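手持夹爪采集设备:采购前安全检查表及意见

Gustura 数据采集部
适用场地:Brendusitz 一号屋、二号屋
填写时间:2023年1月

使用范围

本表用于新一批手持夹爪设备下单前的检查。检查对象包括现有旧设备、供应商 Kovik 和 Panasiuk 送来的样机、两处采集场地的供电和存放条件,以及采集时要用的物品。每一项后面先写结果,再写意见。结果分为“合格”“整改后合格”“不合格”“未查”。意见栏写清楚这一项对采购数量、配件或预算有什么影响,没有影响的可以只写结果。

现有旧设备19套,计划新购26套,总预算约84万元。预算含主机、充电设备、备用指垫、收纳箱、场地改造和培训,不含场地租金和人员工资。样机属于供应商,检查完要原样退还,不得在样机上钻孔、贴胶或更换螺丝。

旧版检查表只管设备本身,没有场地和物品部分。去年报修单里有不少问题出在场地上,比如线拖在地上被踩坏,充电器放在窗帘旁边,收纳柜太高取放时掉落。这次把这些内容补进来,顺便给采购单核数。

第一部分 夹爪机械部分

1.1 外壳有无裂纹、毛刺、锐边
结果:旧设备整改后合格;Kovik 样机合格;Panasiuk 样机整改后合格。
意见:旧设备里有几套连杆外侧磕碰起毛,用细砂纸处理以后可以继续用。Panasiuk 样机握把下沿有一道合模线,手握时间长了会磨虎口。已要求对方说明量产件是否做倒边处理,收到书面答复后再勾选合格。该项不增加费用。

1.2 连杆动作是否顺畅,有无卡滞
结果:均合格。
意见:检查时从全开慢慢捏到全闭,再松开,看回弹。不要快速连续扣动,快速动作时轻微卡滞感觉不出来。旧设备中动作偏涩的先清灰,清完仍然涩的送修。

1.3 夹手风险:连杆之间、指尖之间是否可能夹到手指或头发
结果:整改后合格。
意见:指尖夹紧力不大,夹到手不会受伤,连杆根部的缝隙则要留意。长头发的采集员必须扎起来,袖口有抽绳的衣服不要穿。两家样机都没有连杆护罩,Kovik 报价单里有选配护罩,按套计价。建议先不买,理由是护罩会遮住一部分视野,采集员为了看清楚会把手腕拧过去,反而容易累。培训里加一段连杆根部的提醒即可。

1.4 螺丝是否齐全、有无松动
结果:旧设备整改后合格;样机合格。
意见:松动多出现在指尖附近。每个采集日开始前用手指拨一下指尖,有晃动就停用,交给场地负责人处理。采集员不要自己拧,拧过头会伤到塑料件里的螺纹。采购单里加螺丝包和小号扭力螺丝刀,每处场地配一把。

1.5 指垫有无开裂、脱胶、缺角
结果:旧设备不合格项较多;样机合格。
意见:指垫是消耗件,预算里必须单列。去年没有单列,领用时走的是办公用品,月底对账很麻烦。指垫边缘翘起来以后会刮到薄包装,也会把粉末和碎屑带进缝里。更换标准定为:边缘翘起能插进一张纸,就换。不要等掉下来再换。
Kovik 的指垫带定位销,换起来快,单价高一些。Panasiuk 的指垫靠背胶,便宜,但撕下来以后残胶要清理,清理用的溶剂又牵涉到第六部分的存放要求。两家的指垫不能混用,混用后高低不平,夹薄的东西会打滑。

1.6 左右手设备有无区分标记
结果:旧设备整改后合格;样机未查。
意见:双手采集时左右拿反,数据要作废,重采的工时也要算进成本。旧设备上贴的是手写标签,已经磨得看不清。新设备要求出厂就做区分,颜色、刻字都可以,不接受贴纸。已经发给两家确认,Kovik 回复可以做,不另收费;Panasiuk 尚未回复。

1.7 单手握持重量和手腕负担
结果:整改后合格。
意见:没有称重,按实际使用感受填写。两家样机都比旧设备轻。Kovik 的重心靠前,夹着东西往前伸的时候手腕往下坠;Panasiuk 的重心靠近握把,连续使用感觉好一些。这一项不作为否决项,但写进比选表。排班上要求中间有休息,采集员觉得手腕酸就可以停,不需要先请示。

第二部分 摄像头和传感部分

2.1 镜头固定是否牢靠
结果:合格。
意见:检查时轻推镜头座,不应有位移。镜头座松了,人不会受伤,但整天的数据可能都不能用。

2.2 镜头表面有无划痕、油污
结果:旧设备整改后合格。
意见:油污多来自采集员手指和零食包装。镜头布每套配一块,归在收纳箱内,不要放在公用抽屉里。镜头划伤的旧设备列入更换清单,和新设备采购一并处理,旧件留作备件。

2.3 镜头和机身温度
结果:未查完。
意见:样机检查时间短,只能说使用期间没有明显发烫。要求供应商提供连续工作时的机身温度说明,并在合同里写明握把处温度上限。收到之前这一项保持“未查”,不能凭感觉填合格。

2.4 指示灯含义是否清楚
结果:Kovik 合格;Panasiuk 整改后合格。
意见:Panasiuk 样机的“录制中”和“存储已满”都是闪灯,只是快慢不同,在亮的房间里不好分。采集员戴着两只夹爪,没有手去翻说明书。建议改为不同颜色。如果对方改不了,培训时间要加长,加长部分按工时计入比选总价。

2.5 录制时是否拍到无关人员和隐私物品
结果:整改后合格。
意见:两处屋子都有书桌和抽屉柜,文件、信件、快递面单采集前收走。显示器关掉。镜子用布遮上。新购设备视角更广,以前拍不到的角落现在可能会拍到,进场检查要按新设备的视角重新走一遍。

第三部分 线缆、电池和充电

3.1 线缆外皮有无破损,接头有无松动
结果:旧设备不合格;样机合格。
意见:旧设备的线在接头根部折断最多。原因是收纳时把线紧紧缠在握把上。新收纳箱必须有单独的线槽,没有线槽的箱子不买。旧设备的线全部换新,这笔钱从配件里出。

3.2 工作时线缆走向
结果:整改后合格。
意见:人在床边、桌边转身时,线容易挂在椅子扶手和床角上。要求线从肘部后方走,用魔术贴固定在上臂,留出伸手的余量。余量不够时采集员会不自觉地耸肩,余量太多又会垂到操作面上被夹爪夹住。地面上不允许有横跨通道的线,实在绕不开的用压线槽盖住。
Kovik 有无线版本,价格明显高。如果全部买无线版,预算不够买26套。可以考虑的办法是二号屋先用无线版,二号屋通道窄,线缆问题更突出。一号屋继续用有线版。这个方案的缺点是两处屋子的配件不通用,调拨设备时要连配件一起走。

3.3 电池有无鼓包、漏液、异味
结果:旧设备整改后合格;样机合格。
意见:鼓包电池已单独取出,放在金属桶内,等回收单位上门。鼓包电池不得再充电,不得放在纸箱里,不得扔进普通垃圾。新电池到货时逐块看外观,外包装压坏的整箱拒收。
备用电池不宜一次买太多。电池长期放着不用也会老化,存放条件还要另外投入。建议首批按设备数量配齐工作用电池,备用电池等第一轮使用情况出来再补。

3.4 充电位置
结果:一号屋不合格;二号屋整改后合格。
意见:一号屋目前在卧室靠窗的位置充电,离窗帘太近。充电区改到门厅,台面用不燃材料,周围不放纸箱、床品和包装物。二号屋充电台位置可以,但插座不够,现在用的是插线板接插线板,必须拆掉。
两处都需要电工加装独立回路。报价已经拿到,金额不大,但要房东书面同意。房东同意之前不要下充电柜的订单,充电柜尺寸和插座位置有关,买早了可能放不下。

3.5 无人时是否充电
结果:整改后合格。
意见:最后离开的人断开充电台总开关,并在门口登记本上签字。有人提出晚上充电可以节省白天时间,这个做法不采纳。白天电池不够用,说明电池数量配少了,应当在采购单里解决。

3.6 充电器是否与电池匹配
结果:旧设备整改后合格。
意见:旧充电器和 Kovik 的新电池插头能插进去,电压不一样。这是这次检查里需要重点标出来的一项。新旧设备同时使用期间,旧充电器贴红色标记,新充电器贴绿色标记,分两个台面放。最好请 Kovik 更换插头形式,对方说可以做但交期要延长。如果供货能赶在6月前完成,建议选择更换插头,比靠标签可靠。

第四部分 采集场地

4.1 地面是否平整,有无绊倒风险
结果:整改后合格。
意见:二号屋卧室地毯一角翘起,已经用地毯胶带固定。采集员工作时眼睛看着手上,很少看脚下,地面的要求要比普通住宅高。拖鞋不能穿,统一穿包脚跟的软底鞋。

4.2 床边操作时人的站位和坐姿
结果:整改后合格。
意见:床面偏低,长时间弯腰不行。目前的做法是把椅子拉到床边坐着操作,椅子轮子要能锁住。带轮又不能锁的椅子移出卧室,或者换成固定脚。两处屋子共需要更换几把椅子,费用列入场地改造。
不采用跪姿。跪着操作确实离床面近,画面也稳,但起身时要用手撑,手里又拿着夹爪,容易磕到设备也容易扭到手腕。

4.3 操作面是否稳固
结果:合格。
意见:床面是软的,物品会歪倒、滚动,高的容器尤其不稳。这属于采集内容本身的一部分,不要求改成硬面。但是床上使用的容器必须是空的或者装干物,不得装热水、热汤,也不得把通电的小家电放在床上。玻璃杯和陶瓷件改到桌面上采集。

4.4 家具棱角和柜门
结果:整改后合格。
意见:床头两端和书桌角贴防撞条。柜门采集时保持关闭,任务本身需要开柜门的除外。防撞条颜色尽量接近家具原色,颜色突出的防撞条会出现在所有画面里,之后想换颜色又会造成数据前后不一致。

4.5 光线
结果:合格。
意见:两处屋子白天光线足,靠窗处容易过曝。过曝主要影响数据,对人来说是长时间迎着窗户工作眼睛不舒服。可以背窗或者侧窗坐。补光灯不在这次采购范围内。有人建议买带支架的大灯,支架占地方,线又多一根,先不考虑。

4.6 通风和温度
结果:合格。
意见:冬天关窗时间长,塑料包装多的任务气味比较重,中间休息时开窗。电暖器不得放在卧室。

4.7 出入口和疏散通道
结果:一号屋不合格;二号屋合格。
意见:一号屋走廊堆了收纳箱,只能侧身通过。新设备到货以后箱子更多,如果不提前腾出位置,情况会更差。这一项必须在收货之前改好。办法是把床品和备用物品移到楼下储物间,储物间租金由场地费用承担,不占设备预算。

4.8 灭火器和急救箱
结果:整改后合格。
意见:灭火器在有效期内,但一号屋的放在橱柜里面,要移到充电台附近能直接看到的位置。急救箱缺创可贴和冷敷袋,已补。

第五部分 收纳和搬运

5.1 收纳箱强度和锁扣
结果:Kovik 样箱合格;Panasiuk 样箱不合格。
意见:Panasiuk 样箱提起来以后锁扣自己弹开。对方说样箱是临时拼的,正式发货会换。请对方把正式的箱子寄来再看,不能只看图片。Kovik 的箱子结实,但占地方大,现有柜子放不下全部数量,可能需要加一组层架。层架要固定在墙上,需要和电工上门安排在一起,省一次进场费。

5.2 存放高度
结果:整改后合格。
意见:设备放在腰到肩之间的层板上。高处放床品,低处放指垫和线。不准踩椅子取设备。

5.3 两处场地之间的搬运
结果:合格。
意见:搬运时电池取出,单独装袋,触点盖好。现在用的是拉杆车,台阶处需要两个人。新购数量到齐后原则上不再在两处之间频繁搬运,这也是采购数量定在26套的一个理由。如果最后因为预算要减数量,搬运次数会上去,损坏率也会上去,这部分要在减数量之前算清楚。

5.4 标签和台账
结果:整改后合格。
意见:旧台账只写编号,没写电池和充电器的对应关系。新台账按套登记,左右夹爪、电池、充电器、箱子写在同一行。换过件的要改台账,不能只口头说。

第六部分 采集用物品

这一部分以前没有。物品看起来和设备采购没有关系,但指垫磨损、镜头脏污、连杆卡碎屑,多数和夹的东西有关,备件数量要靠这一部分来估。

6.1 包装类物品:零食袋、糖果袋、独立小包装
结果:整改后合格。
意见:薄而亮的包装容易打滑,采集员会不自觉地加力。加力以后包装边缘的锯齿压在指垫上,时间长了指垫表面会有印子。压痕本身不需要更换指垫,出现开口再换。
任务一般是把散放在床上的小包装逐件夹起来,放进浅盘里。双手同时操作时,一只手夹着已经拿起来的,另一只手去够下一个,两只夹爪容易在盘子上方碰到一起。样机试用时这种碰撞要有意做几次,看外壳和镜头座能不能承受。

6.2 包装是否完好
结果:整改后合格。
意见:漏粉、漏油、漏糖的包装立即扔掉,不要用胶带补。糖粉进了连杆很难清理,旧设备返修单里写得很清楚。每次任务开始前看一遍,任务结束以后再看一遍。包装用旧了颜色会变,褶皱会变多,可以继续用,破口是唯一的淘汰标准。

6.3 食品管理
结果:整改后合格。
意见:采集用的零食不可以吃,吃的零食不可以拿来采集。两种东西分开放,采集用的放在带盖的盒子里,盒子外面写明。有食物过敏的采集员提前说明,坚果类包装换成其他内容。食品过期以后包装可以继续当道具用,但要在盒子上注明,以免有人误食。

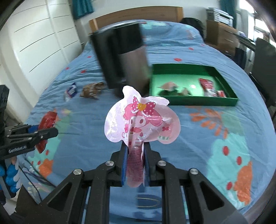
6.4 盘、盒、筐等容器
结果:合格。
意见:盘子选边沿圆滑的,不选金属薄边。盘壁高一点物品不容易滑出来,但是夹爪伸进去时外侧连杆会碰到盘壁,盘壁太高就放不到底。采购容器时带一只夹爪去比,不要只看尺寸。浅盘颜色尽量多样,反光太强的盘底会干扰画面,一次少买几个,试过以后再补。

6.5 带把手的容器和较高的物品
结果:整改后合格。
意见:在软床面上立不稳,移动的时候会倾斜。不要放在靠近脸部的一侧。不要把比较重的容器用夹爪举过肩,夹爪的夹紧力不是为提重物设计的。Kovik 和 Panasiuk 都在说明书里给了承重建议,数值不一样,培训时按较低的一家讲,避免混用设备时出错。

6.6 床品
结果:合格。
意见:床单每轮采集前换或者铺平,不强求没有褶皱。图案多的床单可以用,对安全没有影响。松散的线头和流苏会缠进连杆,带流苏的盖毯不用。床单边缘掖好,不要垂到地面,垂下来的部分会被椅子轮子压住。

6.7 尖锐物品
结果:合格。
意见:剪刀、刀具、开罐器不在这批任务里。如果以后任务要加,需要另外做检查,还要配防割手套,手套会影响握持,设备可能要重新选型。采购前和任务组确认过,今年计划里没有这类任务。

6.8 清洁用品
结果:整改后合格。
意见:酒精湿巾可以用,瓶装酒精不放在采集室。清理背胶残留的溶剂只能在通风处使用,存放在带锁的柜子里。如果选 Kovik,溶剂这一项可以取消,柜子也可以不买。比选时把这笔差额算进去。

第七部分 人员和培训

7.1 新采集员是否接受过培训
结果:整改后合格。
意见:现有培训是老采集员带着做,没有书面内容。新设备进场前写一份两页以内的操作须知,贴在每处屋子的门后。培训内容:穿脱设备、线缆走向、电池标记、什么情况必须停。

7.2 停用和上报
结果:整改后合格。
意见:出现以下情况立即停用:机身发烫、有焦味、电池变形、连杆卡死、外壳裂开。停用的设备放进红色箱子,不放回层架。上报时写设备编号和当时在做的任务。旧报修单很多只写“坏了”,维修的人没法判断,最后都是整套换掉,花的钱比换零件多。

7.3 供应商售后
结果:Kovik 合格;Panasiuk 未查。
意见:Kovik 提供备用机,返修期间可以顶上。Panasiuk 的报价更低,返修要寄回,来回时间没有写进合同。要求 Panasiuk 补充返修时限,以及超过时限的处理办法。没有备用机的情况下,我们自己要多留几套不排班,这几套的成本要加到 Panasiuk 的总价里再比较。

7.4 验收人员
结果:合格。
意见:到货验收由场地负责人和采购各出一人,两个人都签字才算收货。外箱、电池、充电器插头、左右标记这些项目逐套看,其余项目可以抽查。

第八部分 对采购单的影响

8.1 必须列入首批采购的内容
主机26套,含左右标记。工作用电池和配套充电器。指垫备件。带线槽和可靠锁扣的收纳箱。压线槽、上臂魔术贴、镜头布、螺丝包、扭力螺丝刀。旧设备替换线。充电柜在房东同意后下单,但金额先留出来。

8.2 可以推迟的内容
备用电池、层架的第二组、补光灯、连杆护罩。二号屋无线版如果价格谈不下来,也放在这里,先全部按有线版购买,二号屋加压线槽。

8.3 旧设备处理
旧设备19套不全部淘汰。换线、换指垫、清灰以后能通过第一部分检查的,留给培训和试拍使用,不再排正式任务。通不过的拆件,镜头座和螺丝留下,电池走回收。旧充电器在旧设备停用当天一并收走,这一条请场地负责人盯紧,和3.6是同一件事。

8.4 预算说明
约84万元中,主机占大头。配件和场地改造以前总是最后才算,剩多少用多少,这次先从总数里扣出来,余下的再去谈主机。如果两家报价都超出,优先减无线版,其次减收纳箱规格,再次才减主机套数。指垫、电池检查和电工改造不减。
运费和税由供应商报价时写明。Panasiuk 第一次报价没有含税,比较时请用更新后的版本,旧版本已经作废。

8.5 付款和交货
分批交货,首批到一号屋,一号屋走廊没有清出来之前不收货。首批验收合格后付第二笔款。交货时间以6月前到齐为目标,更换充电器插头造成的延长可以接受,其他原因的延长需要重新商量。
收货前由场地负责人再填一次第三部分和4.7,填完的表和送货单订在一起存档。

待办和未关闭项目

1.1 Panasiuk 握把合模线,等书面答复。
1.6 Panasiuk 左右标记,等答复。
2.3 两家握把温度说明,等资料。
2.4 Panasiuk 指示灯颜色,等答复。
3.4 房东同意加装回路,已发函,未回。
3.6 Kovik 充电器插头更换,等正式交期。
4.7 一号屋走廊清理,储物间钥匙已领,箱子未搬。
5.1 Panasiuk 正式收纳箱,等寄送。
7.1 操作须知,初稿在写。
7.3 Panasiuk 返修时限,等合同补充条款。

以上项目关闭后,在原条目结果栏改写并签注,不另起新表。样机退还时间由采购通知,退还前请把指垫擦干净,存储卡取出,留在样机里的试拍内容全部删除。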